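Looking after a hand-held gripper at home
Skye MacAulay, Hodside
Updated 16th January

I get asked about this more than I get asked about bread now, so it's having its own page. If you've got one of the hand-held grippers at home and you're doing sessions with it (pick the thing up, put the thing in the box, do it again) then you'll have had a bit of paper with it telling you how to switch it on, and probably not much about what to do when the pads go grubby or one jaw starts to feel stiff. I've been at it since before Christmas and I've made most of the mistakes. Some of these tips are mine, some came from Leokadia Czarnecka, who has the other gripper when we work as a pair, and a couple came from readers.

Usual warning: if yours is on loan, check with whoever lent it before you take a screwdriver to it. Nothing on this page needs the housing opened. I've never opened mine and I don't want to.

Before you start

Wash your hands and dry them properly. I know, I sound like your gran. Hand cream is the worst offender: it goes from your fingers to the handle, from the handle to the cloth, and from the cloth straight on to the pads the next time you wipe them. I keep my hand cream in the bathroom on session days so I can't reach for it without thinking.

Put your cloth, your cotton buds and your little screwdriver on a tray before you sit down. An old baking tray is perfect, the sort with a lip, and if you ever have to take a screw out it has somewhere to go that isn't the carpet.

Squeeze the gripper open and shut ten times with nothing in it. Do this in silence, no radio. You're listening for a click or a scrape, and feeling for a spot where it drags. A healthy one feels the same all the way through, and once you've done it for a week you'll notice the smallest change. I write down anything odd in a notebook. The notebook started in December and the first entry just says "crunchy??", which was a biscuit crumb.

Then hold it up to the window and shut it slowly. The two pads ought to meet flat, face to face. If you see a wedge of daylight at the top or the bottom, look at how the pads are sitting before you blame anything else.

The pads

Pads do all the work and get all the muck. A slick pad will still pick up a soft toy quite happily, you'd never know anything was wrong, and then you try a plastic packet and it shoots out sideways and under the bed. So I test on a packet every time, something light and slippery with a thin edge to it. If it'll lift a packet by the corner it'll lift anything in the toy pile.

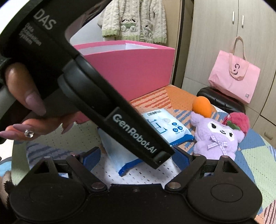

For cleaning I use a cloth wrung out in plain lukewarm water with the smallest dot of washing-up liquid, then a second cloth with only water, then a dry one. Go along the texture first and then across it. If you only ever go one way the fluff just packs down into the grooves and you end up with a sort of felt. For anything stubborn, a soft baby's toothbrush, dry.

Things I've tried and won't again: baby wipes (leave a film), furniture polish (I was in a hurry, it was in my hand, don't), and nail varnish remover, which took the shine off an old rubber jar opener I tested it on first, thank goodness. Junpei Morikawa wrote in to say he uses the sticky side of parcel tape to lift fluff. I was doubtful, but it's very good so long as you dab and don't rub. Use a fresh bit each time.

Let the pads dry in the air with the jaws open. Not on the radiator! Ten minutes on the windowsill is plenty, and you can have a cup of tea.

Have a feel of the edges of the pads once a week as well. They wear at the tips before they wear anywhere else, and a lifting edge will catch on fur and loops of thread. If an edge has come up, I stop and ask for a new pad. I did try gluing one. The glue set hard and proud of the surface and that pad was never right afterwards.

Long nails and rings

Lots of questions on this one. You don't have to give up your nails. What you do need is to find where they go when your hand is shut, so pick it up, squeeze it all the way, and look at each one. If a nail is pointing towards anything that moves, shift your grip down a little until it isn't. Then keep that grip. A small strip of fabric plaster on the handle where your first finger should sit makes it easy to find the same place again, and it peels off without a mark if you change it every few days.

Rings are fine too, provided they don't turn. A loose ring with a stone in it works its way round to the inside of your finger and then you're grinding a stone into the handle all afternoon. A thin bit of tape round the back of the band will hold it still.

Pivots and screws

The pivots are where the jaws hinge, and they collect hair. If you work with plush toys you wouldn't believe how much. Once a week, jaws open, I go round each pivot with a dry cotton bud, and then I use blunt tweezers for any long fibres. Pull them out slowly in the direction they've wound. If you yank, they snap and leave the middle bit in there, and that's the bit that causes the drag.

No oil. I'll say it again for Minoru Wada, who has written to me twice about sewing machine oil: no oil! I'm sure it's lovely for a day. Then it creeps along the arm, gets to the pads, and picks up every bit of fluff in Hodside on the way. If the instructions for yours do ask for something on the joints, go by those and not by me.

For screws, use a dot of white correction pen. Put a tiny dot across the edge of the screw head and on to the part next to it, so the two halves line up. If they stop lining up, the screw has moved. It costs nothing and takes a minute, and you can check the lot at a glance while the kettle boils. (Ask first if it's a loan. Mine said yes.) If one has moved, nip it back up until the marks meet and stop there. Overtightening stiffens the jaw, and you'll feel it in your wrist by the evening.

Do use a screwdriver that fits. I used one from a cracker for weeks and chewed up a head with it.

Setting out the room

Most of what I used to think were gripper faults were room faults. I was reaching too far, or the box was sliding about, or I was knocking the jaws on something hard every time I went back for the next toy.

Get the box where your hand goes naturally, and open it fully. Flaps that half stand up will catch the wide part of the gripper on the way in. I like a box with a pale inside, so I can see what I'm putting where. If it slides, put a damp dishcloth folded flat underneath, or one of those rubbery drawer liners.

Lay the bottom of the box with paper if you're using soft toys. It comes out at the end with all the fluff on it, and you can shake it over the bin.

Keep the toy pile low. A big heap looks like a time saver, but you'll find yourself digging in it with the tips and bending the jaws sideways, and sideways is the one direction they don't like. Spread things out a bit. Hard round things, balls and so on, go where they can't roll under somebody's elbow.

If there are two of you, agree who goes in first. Leokadia and I knocked tips over and over in the first week, both diving for the same toy, and each time we had to stop and check both sets of pads. So now she says "mine" and I wait. Very simple, and we haven't had a proper bang since.
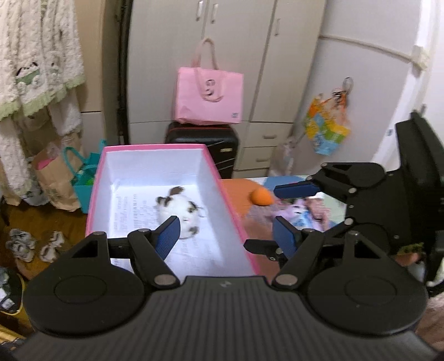 Come in from above when you can, and let go only when the toy is nearly touching the bottom. Dropping it from height means half of them bounce out or land on the rim, and you'll be tempted to shove them in with the back of the jaws. Every shove is a little knock on the pivots.

Bags and coats with long straps or loose fluff want to be hung up well behind where you're working. I once got a jaw through the loop of a shopping bag and carried the whole thing halfway across the room before I noticed.

When a jaw goes stiff

Here's the order I go in. Stop and switch it off. Look for hair at the pivots, that's nearly always it. Check your white dots. Look for a bit of grit or card between the moving parts, and a soft dry paintbrush will get it out. Open and shut it ten times again. If it's still stiff after that I put it away and send a message, with a note of which side it is and whether it drags on opening or closing. They do ask, and it saves a day.

One more from my own notebook. I had a squeak in session 42 that I chased for an hour, pivots, pads, everything, and it was my chair.

If you've dropped it, do the daylight test at the window before anything else, even if it looks all right. Then do twenty slow squeezes and check the screws. I dropped mine on floorboards from knee height and one pad had shifted by a hair. I'd have carried on none the wiser.

Putting it away

Wipe the handle as well as the pads. Leave the jaws slightly open so the pads aren't pressed together overnight, because they can take a mark. I store mine in a lidded cake tin lined with an old pillowcase, nothing on top of it, away from the radiator and well away from the cat. A tea towel over it will do if you haven't got a tin, but you'll be picking lint out of the pivots by Friday.

Leads want to be coiled loosely and held with a hair bobble. Don't wrap them round the body of the thing, it strains the end where the lead goes in.

Hiyori Kaneko asks whether a can of compressed air is any use for the pivots. I haven't tried it. My worry would be blowing fluff further in, but if anyone has had a go, write and tell me and I'll add it here. Next page is limescale.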